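Up at 5, dark, rain on and off. Kettle, boots, forgot the torch, went back for the torch. November doing what November does. Wanted to be at the weir before the level dropped because the eels go on the flood and if you turn up at breakfast you've missed the lot of them.

River up well over the second board. Brown, fast, sticks and a football and a whole branch of alder with the catkins on. Wamis at its worst or best depending who you ask. Stood on the Pledau side and could hardly hear myself. Screen on the mill leat half choked with leaves again. Raked it. Raked it again. My shoulder is not what it was.

31 silvers in the trap box. Best night since we put the thing in. Couldn't quite beleive it, went through them twice with cold hands. Big ones too, two that must have been older than my van, lovely white bellies and those huge eyes they get before they go to sea. Measured what I could, wrote it on the slate, slate got rained on, wrote it again on the back of a feed receipt. All let go below the weir by quarter to eight. They don't hang about. Tip the bucket and there's a sort of muscle in the water and then just water.

Season total on the downstream side now 49, counting last night. Copy that into the proper book later. (Done, 9 pm.)

Back home, toast, wet socks on the radiator, then the phone.

So the consent business. Need to get it all down while I remember who said what. I want to leave the trap box in through the winter and lift the two end boards at night on a flood, so the eels have a clear way over and don't all get funnelled towards the leat. For the box I need one bit of paper, for the boards I need another, and for touching the bank on the Trindade side I need the say so of the estate. Three lots. Rang the first number at five past nine and got a menu. Pressed two. Got the same menu. Pressed nothing and got a person, so that's the trick there.

Nice chap, Welsh I think. Said he only did rod licences really but he'd fished for eels as a boy with worms threaded on wool, and we had quite a chat about that, my uncle did the same, you bob it about and their teeth catch in the wool. He put me through to somebody else who wasn't there. Left a message. Spoke too fast, gave the grid reference wrong, had to ring back and leave a second message correcting the first. Felt a fool.

Second lot wanted it by email. Wrote the email. Took an hour over four paragraphs. Took out the bit about common sense. Attached the sketch of the boards, the one with the dimensions, then saw that I'd drawn the weir from upstream and labelled it from downstream so left was right. Redrew it. Sent it.

11.20, the phone goes and it's Pui-shan Tse, from the fish passage side, ringing about the email I'd only just sent. Nearly dropped the thing in the sink. She'd read it, all of it, and had already looked at the old drawings for the weir, which is more than I've managed to get anyone to do in two years. Asked good questions. What's the head across the boards on a normal day, what's the gap on the leat screen, does the brush ramp run dry in summer. It does. I told her it does. Three weeks in July with the bristles bone dry and little ones stuck at the bottom, I was out there with a watering can like a lunatic.

Gap on the screen I thought was twelve mil. She said was I sure, as the drawing has it wider. Said I'd measure. Went down at dinner time with a ruler and she's right, it's wider, and worse on the left where a bar's been bent, probably by ice or some idiot with a crowbar. You could lose a good sized male through that no trouble. So where do they go. Into the leat, down to the old turbine pit, and then either out of the tailrace or not. Turbine hasn't turned since before I came here but there's talk of a new one, the Starnero, and if that goes in with the screen as it is then I don't like to think.

Must find out about the Starnero. Leaflet came through the door in summer and I put it somewhere. Slow turning, they say. Slow compared with what. Eel's long, that's the whole trouble, a thing that's safe for a trout isn't always safe for something that length. Ask for the blade spacing in writing.

Pui-shan T's advice, in order, before I lose it –

Don't put the three consents in as one. Do the box first, it's easy and temporary.
Boards second, with levels. Daily levels if I have them. I do have them, sort of, in three different notebooks and on one calendar.
Screen is the mill owner's job and not mine, but write to him and keep a copy.
Photos of the ramp from the same spot every month.
Eel numbers by night and not by week. By night! I've been adding them up by week since spring as it fitted the page better. Luckily the slate notes are all still in the shed. Well. Most of them.

She also said the upstream figure was a useful one, 1,012 elvers and little yellows up the ramp from April to the end of September, and had I sent it to anyone. I hadn't. Thought everybody's was like that. She said just send it. Made me feel quite bucked for the rest of the morning.

Estate office after that. Trindade side, different kettle of fish altogether. Lady on the desk very polite, said the agent was out with the shoot until late and that riverbank requests are looked at quarterly. Quarterly! I said it's fifty foot of nettles and a dead willow. She said she'd make a note. I could hear her not making it. Perhaps unfair. Will walk up with some eggs.

Afternoon went on the notebooks. Spread them all over the kitchen table, levels in one column and eels in the other. Rain got in the April one at some point and the pencil's gone silvery but it can be read at an angle. Found a page I'd forgotten, the night in May when it was warm and thundery and they came up the ramp like bootlaces, I'd just written "LOTS, will do in morning". Never did in morning. That's a hole then. Put a dash in, she said better a gap than a guess.

Pattern is plain enough once it's all side by side. Nothing on a bright moon. Nothing on a falling river. Then rain after dark, level up a hand's width, and off they go, all in the first few hours. Old boy at the lock told me that years ago and he never wrote a thing down in his life.

Jobs –
bent bar, photo and measure properly, with a ruler in the shot
new bristles for the bottom of the ramp, the green ones lasted better than the white
second bucket with a LID. Lost one across the grass this morning, went like a whip, had to fling my coat over it
ring about the pump for the ramp, could it go on a float switch so it comes on by itself in the dry
hand warmers
pay the milk

Also the slime. Note to self, stop using the good towel. That's two gone. It doesn't wash out, it sets.

Five o'clock and dark again. Went down for a last look with the dog, who hates the weir and sat in the road. Level starting to come off, boards just showing. Somebody's left a bike against the mill rail. Heron under the lamp on the footbridge, bold as you like, I know what he's after. He can have the minnows. Screen clean still, so the rake was worth it. Box set, lid tied, spare rope on the hook where I'll be able to find it without a light.

Don't expect much by morning. River dropping and the sky clearing from the west, stars over Pledau already. Might be three or four. Might be none. Still got to go and look, you can't leave a box over in case there are fish in it, that's the whole deal of having one, and if I get the consent for winter then that's every morning till March. Did say that to myself out loud on the way home. Every morning till March. Dog not impressed.

Soup. Bread a bit stale, did as toast. Typed out the first form after, the easy one. It asks for "nature of apparatus" in a space as long as my thumb. Put "box". Then crossed that out and put "wooden holding box with inlet pipe, checked daily at first light". Went over the edge. It'll have to do. Asks for a contact number in office hours as well, I'm going to put the mobile and just hope, there's no signal at the weir unless you stand on the sluice step.

Levels typed up as far as the end of August. Eyes gone. Rest tomorow, after the box, and after the milk. If Pui-shan T gets the nightly figures this week she says she can look at them before her own meeting, so it needs to be this week, no good me faffing with the columns.
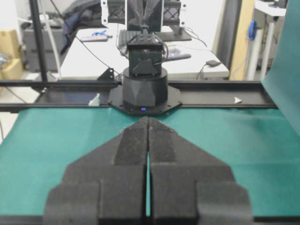

So September and October levels to do, then the eels by night against them, then send the lot even if the May page has its dash in. Alarm for 5 again. Torch is by the door this time.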